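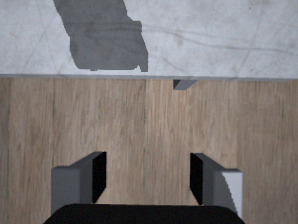 Gripper trial – fortnightly catch-up, minutes
August 11, 2022. Clonby office, back room + call.
Minutes typed on the fly, fix anything wrong.

1. Last minutes
Accepted. Licence renewal still open from March, carried over.

2. Two-finger vs three-finger
All sim so far. Two-finger (Grandero) done, 20 runs on each object. Three-finger (Saxena) only half way, model keeps failing on import. Agreed no comparison numbers go out untill both are at 20.
Question whether finger friction is the same in both setups. Not sure. To check before next batch.

3. Wrist camera
View is OK for approach, less so once the arm throws its shadow across the bench. Marble top and the grey top both to stay in the rotation. Proposal to soften the lights – split opinion. One side says hard shadows are a good test for the detector, other side wants a clean baseline first. Baseline first, then shadows back on.
Colour of the wood floor fine as is.

4. Tray setup

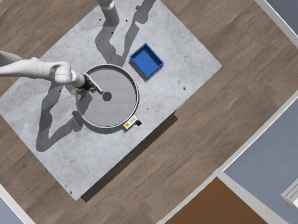 Rod to be started from the same pose every run, at the moment it drifts between resets. Reset script needs a seed. Also the overview camera is OK for replays but sits too wide for judging the rod tip, want a second one closer in. Blue bin stays where it is.
Two arms in the one cell: collision checking slows the controller, cycle at 40 ms. Storkska controller to be tried next on the same task, nothing else changed.

5. Storage
Logs at 922 GB, drive nearly full. Delete failed imports, keep all replays.

6. Actions
– friction values, both grippers
– seed in reset script
– closer camera on tray
– finish three finger runs
– Storkska quote, incl. support hours
– clear out logs

Next meeting in a fortnight, same time. Bring own coffee, machine is stil at the repairers.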